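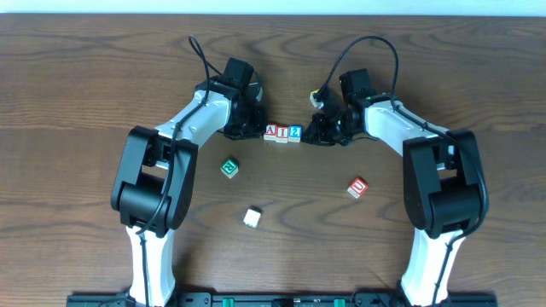 Slide 1. A and I, side by side on the tabletop.

Learning to Read Again at 40
Talk notes, Nadcombe Library, Sunday afternoon

(Slide 1 is up while people sit down. Leave it. Get water.)

Hi everybody, thanks for coming in on a Sunday when you could be outside. I have thirty minutes and I talk fast, so wave at me if I need to slow down. Questions at the end, but if you can't hear me, yell right away.

So, slide one. Two letters you've known since you were four or five. A and I. Here's my pitch for the afternoon: both of those are also letters in the Ukrainian alphabet. They look exactly the same. The A sounds like the one in "father," and the I says "ee." So before I've taught you a single thing, you can already read two letters of Ukrainian! I was so pleased with myself when I found that out. It lasted until page two of the workbook.

(pause, let them laugh or not)

Quick background. I turned 40 and started Ukrainian the same month. My neighbors in Vallness had been having me over for dinner for a year and I was tired of smiling and nodding at the grandmother. I wanted to say one full sentence to her about the soup. I signed up for the September class at Skilida, which is the little language school over the bakery, and my teacher was Nadiia Koval, and I'm going to quote her a lot.

First night. Nadiia hands out a sheet with all 33 letters on it and says, "Don't memorize this." Then she takes it back! We got a restaurant menu instead. She wanted us picking out letters we half knew and guessing.

(Slide 2, the menu)

Okay, there are three piles. The first pile is friends. A, E, I, K, M, O, T. Close enough to what you expect. E is like the one in "bed." You can read "mama" today, you can read "tom," which is a volume of a book.

The second pile is the liars. That's my word, Nadiia thinks it's rude. These look like our letters and say something else.
B is a V.
H is an N.
P is an R.
C is an S.
Y is "oo."
X is that scrapy sound in the back of the throat, like in "loch."

(Have everybody do the X sound. Do it twice. Somebody will cough.)

The liars took me far longer than anything else in the alphabet. I thought the weird-looking ones would be hard, and they weren't, a brand new shape has nothing else stuck to it. But I've had 35 years of P being P. I'd see the word PECTOPAH on a sign and my brain would say "pectopah" out loud, very confident. It's "restoran." Restaurant. I stood under that sign hungry.

Third pile is strangers. Ж, which looks like a bug and sounds like the middle of "measure." Ш, and then Щ, same thing with a little tail. Ю, Я, Ї with its two dots. I liked these right off. I drew them on the phone pad at work.

(Slide 3, the bug one. Skip the history of the alphabet unless we're ahead on time. We won't be.)

Now, what it feels like. This is the part I most want to get to, so if I'm still on the piles at the ten-minute mark, jump here.

Adults forget what sounding out is. I did, completely. I read the way I breathe, I can't look at a cereal box without reading it. And suddenly I'm at my kitchen table with my finger under a word, going "a... ap... apt... apte... APTEKA!" Drugstore! Like apothecary! I yelled it. My husband came in from the garage.

And then by the end of the word you've lost the beginning. That happens all the time in the first few weeks. You work so hard on the last letter that the first two have gone somewhere. My nephew was in first grade that same fall, and I used to sit next to him and think, come on, bud, you just said it, it's right there. I apologized to him. He didn't know what I was talking about and asked for a snack.

(Tell the nephew reading me the dinosaur book if there's time. The one where he made up the ending.)

Our book was the Kuzmenko reader. Skinny blue thing, lots of stories about a goat. There's a word list in the back with 2826 words, and I made the mistake of looking at the number before I'd learned any of them. Don't do that. I'd tell anybody starting out to put a rubber band around the back pages.

What I did that worked, for me anyway. I read labels. Jars, tea boxes, candy. There's a European grocery on the way home, and I'd pick one shelf and read the whole shelf. It took me 19 minutes to get through the pickles the first time, and I did buy some pickles so it wasn't strange. Big printed letters, short words, and there's a picture of the thing right on the jar to tell you if you're right.

What didn't work was flash cards of single letters. I got great at flash cards and I still couldn't read a tea box.

(Slide 4, handwriting. Warn them.)

And then you meet cursive. Sorry about this one. The T turns into what I'd swear is an m. The И turns into a u. So the word for cheese, "syr," in italics looks exactly like our word "cup." I asked for a cup once off a handwritten card. Nadiia wrote "chinchilla" on the board to scare us and it was a row of bumps. I still read handwriting slowly and I skip words, and I've made my peace with that.

The grandmother, people always ask. I did say the sentence. I said the soup was very tasty and thank you, and she answered me with what felt like four minutes of Ukrainian, and I caught "soup" and "potato." She writes me grocery lists now. In cursive.

(Last slide, class info. The beginner group at Skilida is on the flyer by the door, and the library has two copies of the Kuzmenko. One's checked out to me. I'll bring it back.)

Questions. If no one goes first, ask who here learned to read in a different alphabet and let them talk.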